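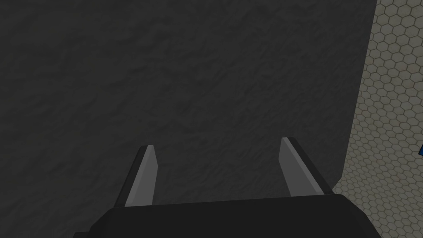
People in Vakaldale who struggle to follow a conversation over dinner now have somewhere to take the problem, and it's a place where dinner is part of the appointment. The Stellwood Hearing Center has opened its Echo Room, a practice space where people with mild to moderate hearing loss can learn how to manage speech in a noisy, bouncy room. Anyone who has sat in a café with hard walls knows the trouble. A run of hexagonal tiles with thin gray lines between them is lovely to look at, but tile sends sound right back at you, and a voice from across the table arrives mixed up with its own leftovers. Most hearing tests take place in a quiet booth. Plenty of patients do well in the booth and then go out to lunch and catch every third word.

The center spent the winter trying out the idea with 84 patients, nearly all of them already wearing hearing aids. Each one came in for a test in the booth, then sat at a table while recorded restaurant noise played from speakers on all sides. Clinic staff read short sentences aloud from different seats. Patients repeated what they heard, moved to another chair, changed a setting on their aids and tried again.

Minoru Higuchi, the audiologist who runs the program, could hardly wait to talk about the chairs. "We had one gentleman who moved two seats to his left and suddenly he was telling jokes," he said. "Same ears, same hearing aids, same noise. He just had his back to the speakers for the first time all morning!"

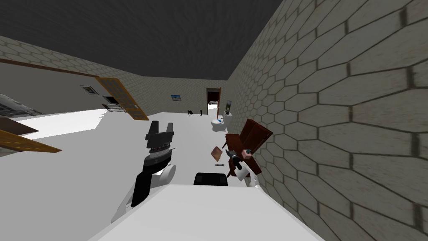
Seating turned out to matter a lot, and so did light on the speaker's face. Many people with hearing loss read lips without knowing they do it, so a talker with a bright window behind them is much harder to follow. Higuchi now asks every patient to sit through the same sentences twice, once with the reader's mouth in view and once with it covered. He says the second round often gets a laugh, then a long "ohhh."

Part of the work is plain explanation. A good deal of what makes one word different from another sits in the higher pitches, at 2000 hertz and up, where sounds such as s, f and t do much of their work. Those are often the first pitches to fade with age. Vowels are lower and stronger, and they hang on longer, so a person may hear that someone is talking, and hear it plenty loud, and still not know whether the word was "fish" or "fist." Turning up the volume in an echoing room can make everything louder together, the clatter included.

The center's handout, written with help from a local speech therapist named Sadeghi, sticks to things people can try the same evening:

Ask for a corner or a booth, and put the noise behind you if your hearing aids favor sounds from the front.
Look for tablecloths, curtains or carpet.
Tell your companions what helps. "Slower, please" works better than "What?"
Eat early. A half-full dining room at 5 p.m. is a different world from the same room at seven.

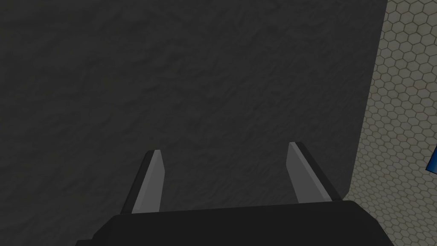 Dark, mottled gray alongside a pale hexagon pattern.

The Echo Room can be changed around, and this is where Higuchi gets really wound up (in the best way). Heavy curtains run on a track and can be drawn back in a few seconds to leave bare walls. Felt panels hang on hooks. Staff clap once with the curtains open and once with them closed, and people who have never thought about echo in their lives hear the difference right away. One couple went home and hung a quilt in their breakfast nook.

Local restaurants are getting interested too. The owner of Jevden, a noodle place downtown, sat in on a session in January and came away with a plan to put soft panels under the tabletops and pads on the chair legs. The panels are up, the pads are on, and a quieter table near the back can be requested by phone. 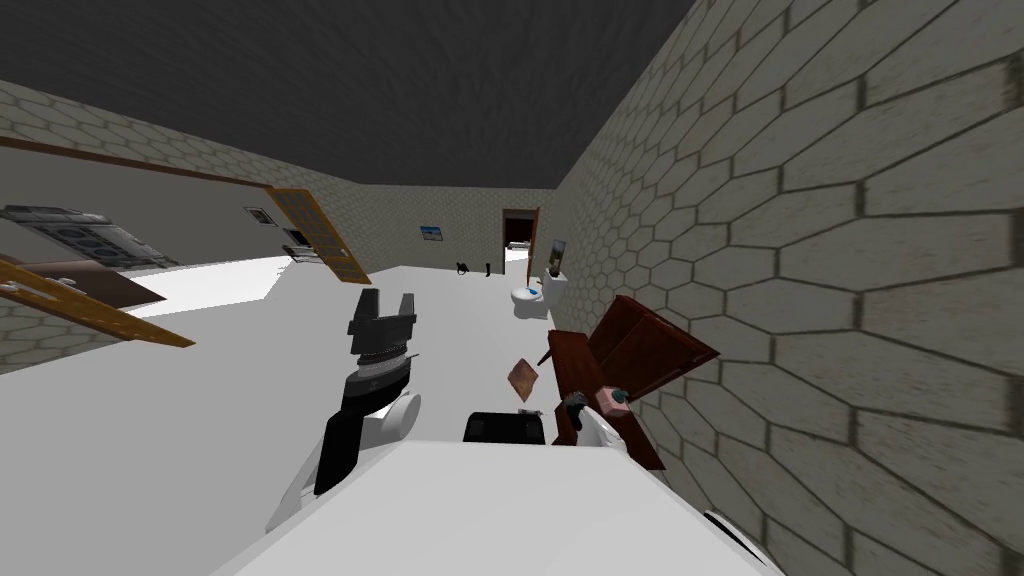 Sessions run an hour and cost $115, with a lower rate for people on fixed incomes. Patients are welcome to bring a spouse or a friend, and Higuchi would love it if more of them did — the person doing the talking has habits to work on as well. Walking out of the room in the middle of a sentence is the big one.

No referral is needed for the Echo Room, though the center asks for a hearing test from the past year and can do one on the spot for those who don't have it. Anyone with a sudden drop in hearing, especially in one ear, should call a doctor right away and leave the practice sessions for later.

Evening slots have been filling first. A second weekly evening starts next month, with soup.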